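Glasses Cases, All of Them

July 29, 2020

Okay, so I finally did it – I got out the eyeglass cases. They'd been living in coat pockets, the glove compartment and one very overstuffed drawer since May, and every time I wanted my reading pair I opened three wrong ones first. I gave myself 45 minutes to sort them and went over, of course!

The strawberry wallpaper makes me happy every single time, and I love it with the fern print on the table. My sister says it's too much. She's wrong.

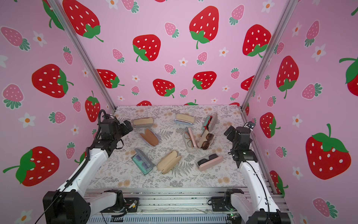
How do you keep track of which glasses are in which case?
Color, mostly. I match the case to the frames if I can, and a little paper label inside the lid takes care of the rest.

The pale pink one is open in this one, with the thin gold frames in it – pink tips on the temples, so they got the pink case. The red and black pair is in the teal case with the gray lid.

I have a soft spot for the tan pouch with the brown stitching. It's soft, so it goes in a bag easily, but I wouldn't sit on it (I have sat on others).

Next up is the drawer itself. I ordered a divider from Skostlow for $32 and it should fit, if I measured right. The 2 oldest cases are going in the donation box, and I still need to find the good cleaning cloth.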